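Section 4 of the Brotine two-arm cell guide covers the handover fault: one gripper won't let go, the other won't back off, and each is sure it has right of way. 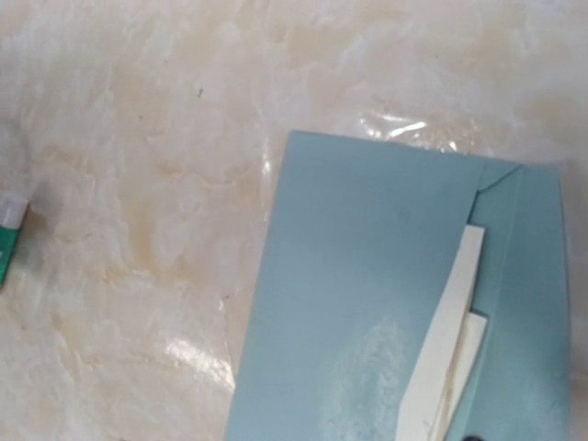
### 4.3 Clearing a handover fault

1. Press Pause on the Ollach panel. Don't press it 3 times. It heard you.
2. Wait 10 seconds for both arms to hold position.

**CAUTION:** Keep hands out from between the fingers. A stopped arm is still powered. 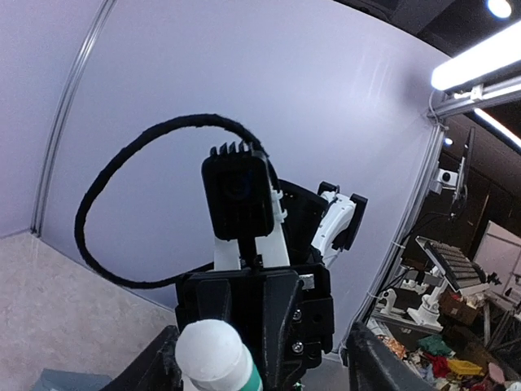
Cable snags cause their share of these faults, and the log blames the gripper every time. Check the wrist camera cable first. It needs a wide, free loop like the one against the wall panel - zip-tying it "to be tidy" brings the fault right back.

3. Select Release, one arm only.

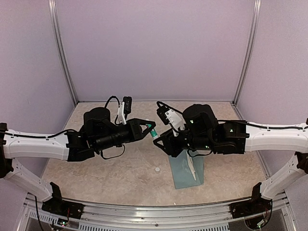

4. Jog that arm clear at low speed. Releasing both arms together also clears the fault, by dropping the part.

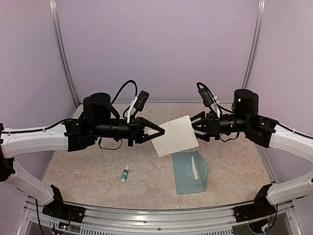

5. Press Reset and run one slow cycle.

**Note:** If code 500 returns, stop and call Gilville service.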